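Evening astronomy, notes for the second meeting: finding your way round the sky and lining up a mount

Last updated: 30 August 2019
Print this page | E-mail this page

Hello again all. I rattled through the last bit of the first meeting because we ran out of time, so these notes start there, with right ascension and declination, and then carry on to polar alignment.

Declination is the easy one. It's latitude, stuck up on the sky. The celestial equator is 0, the north pole is +90, and Polaris sits a bit under one degree short of that. Right ascension is the one that makes people groan (me included, the first time!) because it's measured in hours. The sky goes round once in a day, so somebody long ago chopped the circle into 24 hours, and each hour is worth 15 degrees. If a star has an RA one hour bigger than its neighbour, it crosses your meridian one hour later. Try it at home in the planetarium program - drag the sky along with the mouse, keep an eye on the RA figure in the corner and see which way it runs. 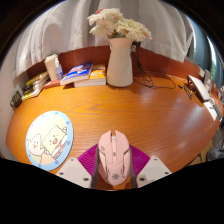 Mouse on the desk.

Now, the mount. An equatorial mount has one axis that has to point at the pole, and if it does, a single slow motor will follow a star all night. If it doesn't, the star drifts off. For looking through an eyepiece at 100x you can be pretty sloppy and just nudge it back now and then. For photographs you can't, and the longer the exposure the fussier it gets. I tried 300 seconds from the field at Serkstead with a mount I'd set up by eye, and every star came out as a little sausage.

The order I do things in:

Level the tripod. It needn't be perfect, but it makes the next steps less annoying.
Set the latitude scale to your own latitude.
Turn the whole mount, tripod and all, until the polar axis faces north. True north, please, and mind the metal tripod if you're using a compass.
Get Polaris into the polar scope using the two azimuth bolts and the altitude bolt. Don't touch the RA and dec clutches for this!
Look up where Polaris should be on its little circle for the time you've got, and put it there.

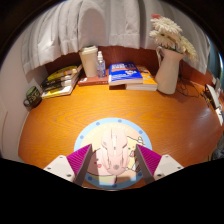 Sunil Munasinghe asked why you can't just put Polaris bang in the middle and be done with it, and I gave a muddled answer, so let me have another go. The true pole is the point that stays still, and Polaris goes round it in a small circle once a day like everything else. Put Polaris in the middle and your axis is out by the radius of that circle, getting on for three quarters of a degree. Fine for the Moon. Not fine for anything you want to track for long.

If you haven't got a polar scope, or you've got a house where Polaris ought to be, you can drift align instead. Pick a star near the meridian and close to the celestial equator, watch it at high power, and ignore any east-west movement. If it creeps south, your axis points too far east. If it creeps north, too far west. Adjust in azimuth until it stays put. Then choose a star low in the east and do the same again for altitude: drifting south means the axis is too low, drifting north means too high. It's slow the first time, and I'd bring a flask. 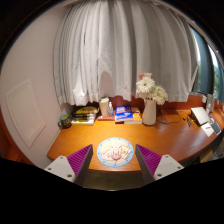
Could we do the drift method in daylight, on the Sun, was Gregor Rennie's question. You can get a rough idea that way, but only with a proper full-aperture solar filter on the front and the finder capped, and I'd still want to redo it on a star after dark.

For next time, please look up the RA and dec of Vega, Altair and Deneb, and work out which of them crosses the meridian first. Then have a guess at what will be high in the south at nine o'clock in October, and check your guess in the program. Bring a red torch if you own one.

2 comments | 423 shares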